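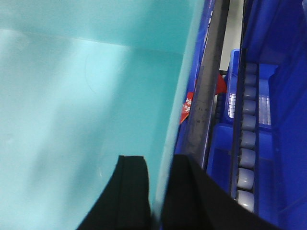 Renting out the storage bins: am I being unreasonable?
Forum: Shared Buildings & Basements

gisela_d
We have 2 storage rooms in the basement and eleven years of other people's stuff in them. I proposed a fee per plastic tub. You would think I had proposed a fee per child. The man in the corner unit has called it "the tub tax" in three separate emails, one of them to his own lawyer, cc me.
The idea is simple. First tub free, then you pay by the year. Is anyone else doing this, and did you stay on speaking terms with your neighbors?
– Gisela Dreßler, Grønli Court

hatrack88
We did it in December. People paid up, then bought bigger tubs.

karim.awwad
Charge by floor area. Tubs are a terrible unit. My sister's building went by the tub and one guy showed up with a thing you could have bathed a calf in. It had a lid, so it counted as one.

gisela_d
Floor area means somebody has to measure, and that somebody would be me, on my knees, with a tape, while the corner unit films it.

karim.awwad
Chalk lines. You do it once. Ours have lasted for years, apart from the part near the boiler where someone keeps mopping for reasons of their own.

pondlife
I'm with the corner unit, sorry. Storage was included when I bought my place and I'd fight a fee too. What happens to the money anyway?

gisela_d
Fair question. Dehumidifier. The old one is a Usirow and it sounds like a bus going uphill. The quote for a new one came to 645 installed, and the reserve fund has 400 in it, so you can see where the tubs come in.

pondlife
So it's a 245 problem. Ask everyone for a few bucks, one time, and leave the tubs alone.

hatrack88
Pondlife has clearly never asked a building for a few bucks one time.

pondlife
I have. It took a month and I had to bake.

Hideo_fan_no1
Before you spend anything, get rid of the cardboard. Cardboard drinks the air down there and then your winter coats smell like a cellar. We made it plastic only, with names on the lids, and we could run the old machine half as much. Don't buy the Clirkutel ones though, the handles pop off if you put books in them.

karim.awwad
I have six Clirkutels full of books and every handle is still on. How are you picking them up?

Hideo_fan_no1
By the handles, Karim.

karim.awwad
Well, there's your trouble. From underneath!

gisela_d
I like plastic only. It would also deal with the piano box, which does not contain a piano. I opened it on 23/02/2024 with a witness present and it was full of other boxes.
I'll put it to the meeting: no cardboard, names on lids, one-time contribution, no tub fee. The corner unit will have to find something new to email his lawyer about.

hatrack88
He'll object to the lids.

gisela_d
He already has. He says his name is private – it's on his mailbox.

pondlife
Lemon bars, by the way. They got two holdouts on my floor to pay. I can post the recipe if you want it.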